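Folding thin mesh sports shirts so they stay folded??
Laundry and Clothing Care - Hurside Neighbors Help Board
Posted by Maricruz Cisneros, Jul 20, 2025

Ok quick one, I have to get through a pile of these tonight. My son's team stuff plus my own running shirts, all that slippery mesh with the little holes in it. Cotton tees I can fold no problem. These just slump. I get the sides in, go to fold the bottom up, and the sleeves have already slid back out. Then in the drawer it's a mess by morning.

Also the ones with a printed logo on the chest - do you fold through the print or not? My old one started cracking right down the middle and I'm wondering if that was me.

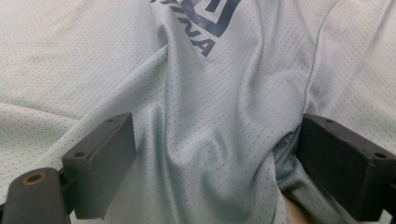 I've tried folding on the bed (hopeless, it sinks) and on my knee in front of the tv (worse). Tried hanging them but we have one small closet for 3 people and the hangers are all taken. Not buying a special closet thing. Somebody at work has one of those flip folding boards, a Flandow I think, are they any good on this kind of fabric or only for regular shirts?

Thanks, sorry if this got asked before, the search on here hates me.

6 replies, showing best first

Yolanda Bermúdez
Hard flat surface. That's most of it. Table, counter, whatever. Bed is never going to work with mesh.

How I do mine:

Shirt face down, collar away from you. Now stop and smooth it. Flat hands, start in the middle and push out to the side seams, then down to the hem. Don't pull on the hem, it stretches and then springs back crooked while your folding. If one side seam has wandered toward the front, get it back where it goes before you do anything else. I skipped that for years and every shirt came out lopsided.

Fold one side in to the middle of the back, sleeve straight down on top of it. Press with your forearm, the whole length. Other side same way. Press again. Then instead of folding up in halves, fold the bottom up a third, press, and then over once more to the collar. Fewer layers = less sliding.
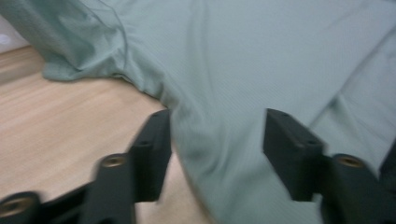
Light colored ones are annoying because you can't see the wrinkles well under a ceiling light, so go by feel. Run your palm over and you'll find the lump. If it has a big bunch in the center don't try to pat it down, just lift the hem with both hands, give it a little shake and lay it down again. Quicker.

On the print: going face down with side folds, you want the folds to land outside the logo if it's a narrow one. A wide one you can't avoid, so keep that fold soft and don't stack heavy stuff on top. Cracking is mostly from the dryer though, in my experince. Wash inside out, cold, low heat or air dry. No iron on the print ever.

In the drawer stand them up on edge, packed snug. They hold each other up. I cut down a shoe box for a divider and it's been fine since June.

Leandro Olmedo
Just roll them. Fold in half longways, sleeves in, roll from the collar down. Takes me no time. Tuck the roll into the hem if it wont stay put. Wrinkles fall out of that stuff when you wear it anyway, it's a gym shirt.

Encarnación Iglesias
I have the folding board, not the same brand, a Zirkberg. For cotton I like it. For mesh, so so. The plastic is slick and the shirt slides around when you flip the panel. I ended up putting a dish towel under the shirt, which helped some, but at that point Yolanda's way is less trouble.

One thing to add, make sure they are really dry. Mesh feels dry before the seams and collar are. I leave mine on the rack an extra 30 minutes then fold. And skip the fabric softener on these, it makes them even slipperier (also the label on mine says not to).

Maricruz Cisneros
Did it on the kitchen table the way Yolanda said and they're holding so far! Rolled the ratty ones for the gym bag. The towel trick is good too, thx all. Still have the socks to do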